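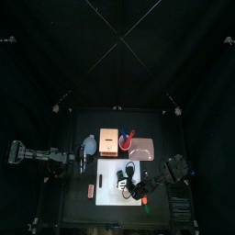

Chapter 8
Small Things on a Table: Sorting, Grouping and Finding a Home

Tip out any kitchen drawer and you will meet the oldest problem in housekeeping. A cable, an eraser, a bottle, a cup, a box with a slot in the top. Each one is useful, each one belongs somewhere, and put together they make a muddle that can eat half a morning! I love this problem. It is small enough to solve before lunch, and nearly everything you learn from it carries over to closets, garages and whole storerooms later in the course.

In Chapter 7 we worked with large objects, the kind that tell you where they go simply by their size. A wardrobe goes against a wall. Small objects give you no such help. An eraser fits in a cup, in a box, in a plastic container, in a pocket and down the back of a sofa, so the decision has to come from you.

What you will learn

By the end of this chapter you should be able to:

sort a mixed group of small items by use, by material and by how often they are needed
choose between an open holder, a lidded container and a closed box
coil and store a cable so that it comes out again without a fight
set up a clear working surface before you begin
write a one-page sorting plan that another person can follow

Words to know

Home: the one place an item goes back to after use.
Stray: an item that has no home yet.
Holding spot: a surface or tray where strays wait while you decide.
Open holder: a cup, jar or rack that keeps things upright and in sight.

Starting with the surface

When Soudabeh Nazari ran her first sorting class at the Morna community workshop, she gave each pair of students a tabletop and 34 small objects. The pairs who dived straight in soon ran out of room. The ones who first picked a holding spot (a tray, a cutting board, even a folded towel) kept going happily, because they always knew which things had been looked at and which hadn't.

A cutting board makes a wonderful holding spot, by the way. It is flat, it has a clear edge, and you can lift the whole lot at once when somebody needs the table. Wash it before it goes back to kitchen work, please.

Three ways to group

Take a cup with two utensils standing in it. Grouped by use, they belong with other things for eating or cooking. Grouped by material, they might join anything else made of the same stuff. Grouped by how often you reach for them, they may deserve a spot right at the front of the counter, next to the kettle. All three answers are good ones! Trouble starts when you change your mind halfway and half the spoons end up in each place.

Before you read on

Choose a drawer or shelf at home and take out everything in it. Write down each item, then mark with an S every one that counts as a stray. Keep the list inside your notebook cover. We will come back to it in Section 8.2, where you will build your first sorting plan, and again on page 52.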